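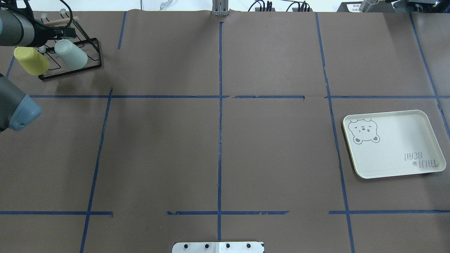 Galarar Two-Disc Edition

The Galarar Two-Disc Edition contains the feature film adapted from the novel by Natália Hrnčiar and the five-part television version of the same book. Both were directed by Ľubomír Holub and share most of their cast. The edition is published by Skosby and sold as a single item. The discs are not available separately.

Contents

Disc 1: Galarar, feature version, 158 minutes. Original language with English, German and Czech subtitles. Stereo and 5.1 audio.
Disc 2: Galarar, television version, five episodes. Original language with English subtitles only. Stereo audio.
Booklet: the opening chapter of the novel in English translation, with a note by Hrnčiar on the scenes she asked to have restored for television.

Differences between the versions

The feature version begins with the river crossing, chapter nine of the novel, and leaves out the Jireš household. The television version follows the chapter order and keeps the household in episodes one, two and four. The narrator's letters are read in voice-over on Disc 2. On Disc 1 they are cut, apart from the last one, which is spoken on camera.

The ending of the feature version differs from the book. The television version uses the ending as printed.

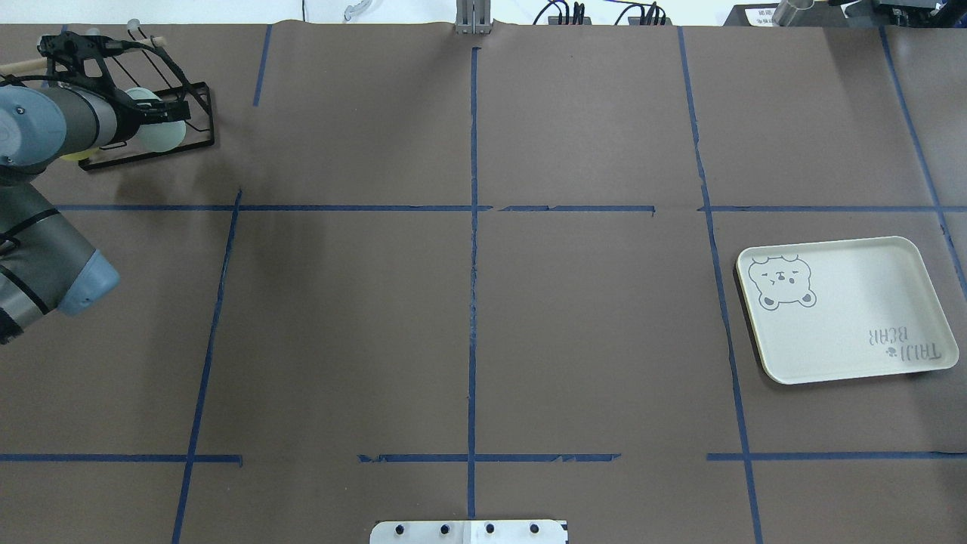 Viewers who have not read the novel should start with Disc 2. Episode three repeats eleven minutes of footage from the feature version in a different edit, with the Cesano score replaced by location sound.

Specifications

Catalog number: 1616
Format: Blu-ray, 2 discs
Region: free
Picture: 1080p, 1.85:1 (Disc 1), 1.78:1 (Disc 2)
Case: standard, with card sleeve
Print run: 550 copies, numbered on the sleeve

Ordering

Listing updated 6/19/20. Orders ship in the sequence received. The second pressing is scheduled for November and will have the same discs without the booklet or numbered sleeve. Discs with playback faults are exchanged. Send the catalog number and the sleeve number with the request.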